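Learning to Bake Rye Bread the Slow Way

Posted in Kitchen, September 2020

So the starter is alive! I know half the country has one by now and you're probably all sick of hearing about them, but mine is rye, and rye is a completely different animal from the white stuff, and I have been waiting weeks to write this up.

I got hooked at the bakery in Latatwood, the one by the old feed store with the green awning. They sell a loaf they call the Gindelen. It's nearly black, it weighs as much as a brick, and when you cut it thin and put cold butter on it there is nothing better in the world (I will accept arguments for a ripe tomato in August). I'd been driving out there for it all year, and then they cut their hours and I kept getting there to find it sold out. Fine, I thought. I'll make it myself.

My first two tries were awful. The first one had a gummy stripe along the bottom you could have patched a tire with. The second rose beautifully, then caved in the minute it hit the oven, and I ate it anyway, toasted, with a lot of jam.

What got me going in the right direction was an email from Colton Chisholm, who used to bake for a living and reads this blog for reasons I've never understood. He told me to stop kneading. Rye doesn't have the stretchy kind of gluten that wheat does, so all that pushing and folding I was so proud of was doing nothing for me. You stir it like thick oatmeal, you scrape it into a pan with a wet spatula, and you leave it alone. I can't tell you how happy I was to hear this. My wrists were happy too. 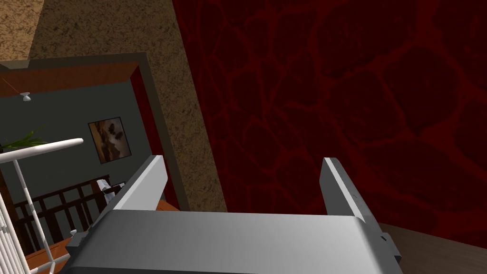
What goes in the pan

I use 800 grams of dark rye flour for two small loaves, and I grind a bit of it coarse when I have the patience. The flour is from Malteck, which comes in a plain paper sack and smells like a barn in the nicest possible way. To that I add a good big scoop of starter that I fed the night before, warm water until it looks too wet (keep going, it should look too wet), salt, and a spoonful of molasses. Sometimes I throw in caraway. My sister says caraway ruins it, so her loaf doesn't get any.

I've also been soaking old bread and mashing it into the dough. It sounds terrible! But the bakers who make these loaves have done it forever, and it gives you a deep, almost malty flavor and keeps the inside moist for days. I toast the old slices first, good and dark, then pour hot water over them and let them sit until they fall apart.

How I bake it

Once it's in the pans I smooth the top with wet fingers and dust it with flour, and then I wait for cracks. That's my whole method for knowing when it's ready. When the flour on top starts to split into little islands, the oven goes on. In a warm kitchen this can be quick, and on a cool day I've had time to mow the lawn and take a shower first.

It goes in very hot to start, then after 30 minutes I turn the oven way down and let it go for another 90. Yes, it's long. The whole house smells like toast and molasses and I walk around being unbearable about it. Keep the oven door shut, too. I used to peek every few minutes and I'm sure it didn't help that poor second loaf. 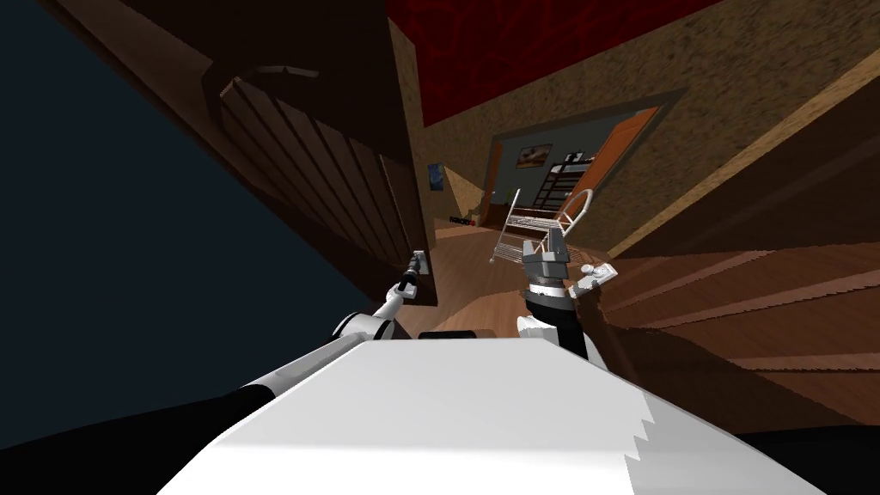
One gripper closed around the silver handle of a dark brown door.

And then comes the hard part, because you can't eat it. You really can't! Rye needs a full day wrapped in a towel before you cut into it, and two is better. I cut one warm, early on, and the knife came out looking like I'd been spreading glue. The same loaf was lovely the next evening. The crumb had set, the sour taste had mellowed, and I got slices thin enough to see the light through.

I've been eating it with butter and radishes, with smoked fish, and with the plum jam from Mrs. Govindasamy down the street, who traded me a jar for half a loaf. I think I got the better end of that one. The heels I cut into cubes and fry in oil with garlic, and those go into soup, if they make it as far as the soup.

Next up is a version with sunflower seeds, and after that I want to try the kind that bakes overnight in a covered pan at a really low heat. I may save that for December when I won't mind having the oven on for so long. If any of you have made one, please write and tell me what pan you used, and whether you greased it with butter or oil. Mine stuck last time and I had to dig it out with a butter knife.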